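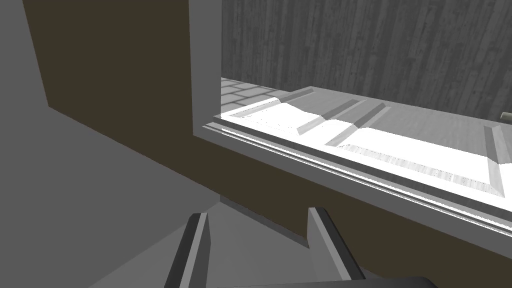 Andri Mayrhofer wrote to us after the spring trial that the hand controllers were good but the instructions were hopeless, and that he had spent his whole first session looking for the button that switches from the left arm to the right. He asked whether we ever planned to let ordinary people read the booklet before it was printed.

We do. Danzer is looking for 19 people to test the home edition of Gitlow, our practice kit for steering a two-armed robot inside a simulated house. The trial starts in August at our office in Unditmont. No experience with robots is needed, and for most of the places we would prefer that you had none.

What Gitlow is

Gitlow is a boxed kit with 2 hand controllers, a foot pedal, a cable set, the software and a printed booklet. You move the controllers and the robot's arms follow on the screen. The pedal moves the body forwards and back. The robot has a gripper on each arm and works in rooms with floors, doors, windows and furniture. It is meant for colleges, care training centres and people at home who want to learn the basics before they are let near a real machine.

The home edition has a new set of rooms and a shorter booklet. It also has a different grip on the controllers, which is the part we most want opinions on.

What you would do

You would come in for 7 sessions. Each lasts 2 hours, including a break. In the first one you unpack the kit, set it up from the booklet and say where you got stuck. Staff will be in the room but will not help unless you ask them to.

From the second session on you work through tasks in the simulated house. Early tasks are about getting from one room to another and stopping where you meant to. Later ones use the grippers: lining them up, reaching over a surface without knocking it, opening and closing them at the right height. Doors get a session to themselves. In the spring, people found them the hardest part by some way, mainly judging how far the arm was from the handle.

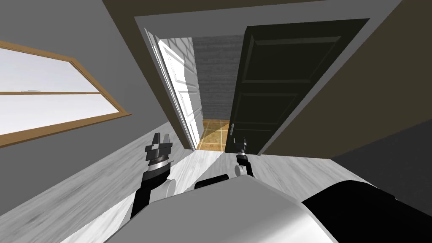
After each task you fill in a one-page form. It asks how sure you were of what the robot would do, whether your hands or wrists were sore, and which page of the booklet you used, if any. At the last session there is a longer talk with one member of the team, which we record as sound only and delete once it has been typed up.

The software keeps a log of controller movements and of what happens in the simulation. The log carries a number and not your name. You can ask for yours to be removed at any point before the trial report is finished.

Who can take part

You must be 18 or over and able to read a printed booklet in English, in standard or large type. You should be able to use both hands for short spells. If you normally use a wrist support, please bring it.

We would like a mix of ages. People who play a lot of video games are welcome, but we will hold only a few places for them. Please do not apply if you or someone you live with works for Danzer or for Kumatetti, who make the controllers.

People who get dizzy looking at a moving picture on a screen should tell us when they apply. You may still be able to take part with the slower camera setting. 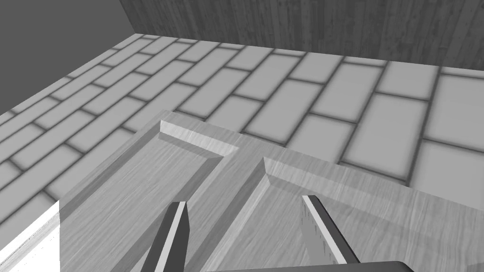
Is it paid, and do I get to keep the kit? Liesl Zaugg sent us that question within an hour of the first notice going up, and several others have asked since.

Yes, it is paid. You receive a fee for each session you attend, paid by bank transfer at the end of that month, and your bus or train fare is refunded against the ticket. If you stop early you are still paid for the sessions you came to. The kits used in the trial stay with us, but everyone who completes all the sessions will be sent a home edition when it goes on sale.

Times and place

Morning sessions begin at 9.30 and afternoon sessions at 2.15. You choose one or the other and stay with it. The trial room is on the ground floor with step-free access from the car park side. Tea, coffee and water are provided, and there is a kitchen where you can warm up food.

How to apply

Send us a short email with your name, your age, the times that suit you and a line or two about any machines or games you use regularly. Put "Gitlow home trial" in the subject line. A CV is not needed. We will ring you for a ten-minute chat before offering a place, so please include a phone number.

Applications close when the places are filled. We keep a reserve list, and people on it will be asked first when we test the college edition.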